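The Drambridge House Laundry Project
Final report, Household Systems elective
Submitted 2016-10-30

1. Why laundry

Our first proposal was to redesign the kitchen. It was returned with the word "ambitious" written next to the title, and we took the hint. Laundry was smaller, closer to hand, and already the cause of most arguments in the house.

Drambridge House has one washing machine for everyone on the ground floor. The aim of the project was to find out why a machine that is free for most of the week always seems to be busy when you need it, and to try a cheap fix. The budget was $20. We spent most of it on a corkboard and pins, and the rest on a second box of pins after the first one spilled behind the bookcase.

2. What we did

Starting in January we kept a log on the wall for everyone to fill in: name of the load, time in, time out. "Name of the load" was a mistake. People wrote things like "regret" and "mostly socks," and one entry in green ink just says "Pitar," the name of the soccer club whose uniforms two residents wash on weekends. Those entries were still usable, as the times were fine.

The log told us that the wash itself was hardly ever the problem. Loads sat in the drum after the cycle ended, sometimes until the next morning. The next person would find a finished load, feel awkward about touching it, and go away again. We named this the Nollon gap, after the street the house is on, and were proud of it for a week.

Our fix was a plain rule: a basket goes in front of the machine when the load goes in, and stays there until the load comes out. If the cycle is over and the owner hasn't come back, whoever is next may move the clothes into that basket without asking. 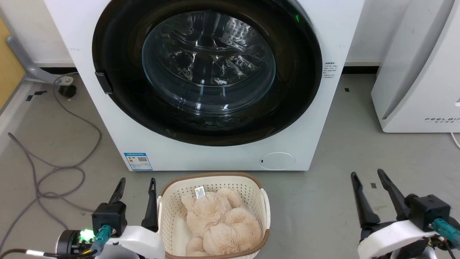 Does it matter what kind of basket you use?

Any basket will do if it holds a full load, but one with holes in the sides is better for damp clothes because air can get through. A solid tub left overnight smells like a pond by breakfast.

3. Results

Waiting went down, though we can't claim a precise figure. Log keeping got worse as the weeks passed, and by the end we were relying on people's memories – which, in this house, is generous. Complaints on the corkboard dropped off. The two that remained were both about detergent and outside the scope of the study.

The basket rule worked best on weekdays. On weekends the soccer uniforms came through in bulk, filled the basket, and spread onto whatever else was nearby. We tried a sign. It was ignored, then used for a grocery list.

4. Limits and next steps

One house, one machine, and a research team that also lived there and had opinions. A follow-up could try the same rule at the Urrutia building, where the laundry room is shared by more people who don't know each other. We suspect strangers are more polite about socks.

We were also asked to keep this report under 3,000 words. That part went very smoothly.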